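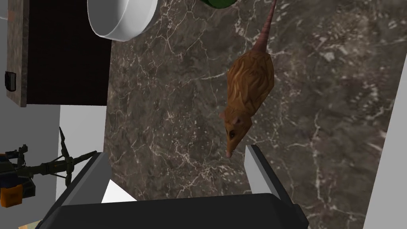

Pest and Hygiene Inspection Checklist with Comments - Geditz Building, Ground Floor Kitchen and Stores

4 min read

Inspector: Natalia Quezada
Site contact: Wenceslao Leiva
Inspection period: December, start 6:40 a.m., before deliveries
Marking: S = satisfactory, A = action required, N = not inspected

1. Exterior

1.1 Waste area, lids closed, no overflow - S
1.2 Vegetation cut back from wall - A
Ivy on the north side reaches the vent grille. Cut back and keep clear.
1.3 Gap under receiving door no more than 1/4 inch - A
Gap exceeds this at the hinge side. The brush strip is worn along its full length. Replace with a metal-backed strip; brush alone is not accepted at ground level.
1.4 Pipe and cable entries sealed - A
Gas line entry packed with expanding foam only. Rats gnaw through foam. Remove it, pack with stainless mesh and finish with mortar.
1.5 Exterior bait stations locked, anchored, labeled - S
Station 7 label is faded but legible.

2. Drains and plumbing

2.1 Floor drain covers seated and intact - S
2.2 Disused connections capped - A
Capped at the old dishwasher position. Not capped behind the ice machine. Same finding as the previous inspection.
2.3 No leaks or standing water - S
2.4 Drain survey on file - N
Leiva states that the survey was sent to the Talavera office. Copy requested.

3. Food preparation area

3.1 Counters cleared and sanitized at close - A
Cleaning log unsigned for two closing shifts. Rodent activity on a work surface requires discarding exposed food, then a full wash, rinse and sanitize before use. Wiping down is not enough.
3.2 Joints between counter and wall sealed - S
3.3 Utensils stored covered or inverted - S
3.4 Equipment on casters or sealed to floor - A
The fryer is neither. Grease and crumbs behind it to the depth of the baseboard.
3.5 Droppings, smear marks, gnawing - A
Droppings behind fryer and at base of dry store door. Smear marks on the conduit at low level. Record locations on the floor plan before cleaning.

4. Dry store (room 147)

4.1 Stock at least 6 inches off floor - S
4.2 Stock clear of walls - A
Flour pallets tight to the rear wall. Inspection behind them was not possible.
4.3 Opened goods in lidded containers - S
4.4 Ceiling tiles in place - A
One tile displaced above the shelving. Void not inspected - no ladder on site.

5. Records

5.1 Contractor service reports present - S
Fundau reports filed in order. Report 1507 recommends the same door repair as item 1.3.
5.2 Bait map matches stations on site - A
Map predates the move of the chest freezer. Update.
5.3 Safety data sheets for products in use - S
5.4 Staff sighting log in use - A
Log is kept in the office, which is locked in the evening. Move it to the kitchen. Entries need time, place and direction of travel.

Closing comments

Items 1.3, 1.4 and 2.2 take priority. Additional trapping will have limited effect while these entry points remain open. Najwa Akl to arrange the door and pipe work; Hajnalka Bognár to update the bait map and move the log. Items 3.4 and 4.2 can be closed by kitchen staff without a contractor.

Reinspection to cover all items marked A, plus 2.4 and the ceiling void. Provide a ladder.

Comments (2)

Tiziana Parisi
On 1.4, does the mesh need to be stainless? We have galvanized in stock at Gikitz.

Natalia Quezada
Stainless for that entry, please. It is damp on the outside face and galvanized will rust out. Use the galvanized indoors.

67 shares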